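The woman who counts lorries

Paraschiva Marinescu keeps her binoculars on the kitchen windowsill, next to the washing-up liquid. From there she can see the gates of the Engelbrecht aggregates yard in Cudham, and most of what leaves it.

"Some of it leaves in lorries," she says. "The rest comes in here and sits on my butter."

She has lived opposite for 11 years and has complained for three of them. The yard's permit says every load must be sheeted and every wheel washed. On one day in November she wrote down 50 lorries and saw three with a sheet on. The wheel wash, she says, was switched off at the time – "resting, I was told".
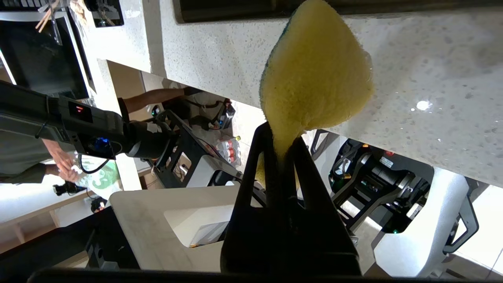
A kitchen sponge with a green scouring side.

Her neighbour Lev Savchuk runs the dust gauge. It is a jar on a pole, and he is very proud of it. He empties it every month and posts the contents to a laboratory, which replies with a figure and an invoice.

"The invoice is always clearer," he says.

The council has been out twice, both times in the rain. Su-chen Lau, the environmental health officer who has the file now, agrees that this was unlucky. She would like a proper monitor on the lane, running day and night, and has asked for the money.

"I can't serve a notice on the strength of a windowsill," she says. "I've seen the windowsill. I sympathise with the windowsill."
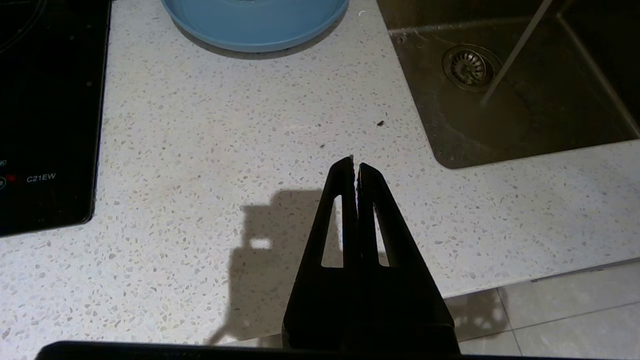 3 min read

Tin-yau Tang manages the yard and is more cheerful than I had expected. He offers me a hard hat and a biscuit. The wheel wash is mended, he says, and drivers who leave unsheeted now lose their slot the next morning. How many have lost one? He would have to check.

He does point out that the lane carries farm traffic too, and that the fields were bone dry in the spring. Marinescu has heard about the fields.

"Limestone fields," she says. "Very rare."

Her petition has almost 700 names on it, a fair number for a place this size, and goes to the planning meeting on Fri 17 December. Savchuk will bring the jar. He has asked whether he may pass it round the room, and is waiting to hear back.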